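Projects > Belby Repair Center > Automation > Progress reports
3 comments | 8 shares

Progress report to Hevwood, April

The handling cell has now put 2430 returned appliances through intake. Of those, 478 had to be finished by hand. The plan we signed said the arm would take over the job. So far it has taken over the easy part of it.

Polished parts remain the weak spot. Drulard blames reflections and wants to swap the finger pads. We agreed to one more trial and would not pay for a second.

Staff time has moved more than it has dropped. Yolanda Aguirre's bench crew used to strip units all shift. Now they watch, reset and re-sort, and she logged 17 stops in one morning. Two people have asked to go back to full bench work. The Tamuno training covered the software and left out what to do when a part slips.

We ask that the next payment wait for the pad trial, and that no bench hours be cut before then.

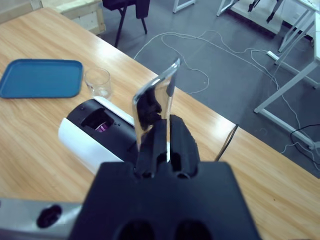 Gripper holding a polished metal piece over the work table.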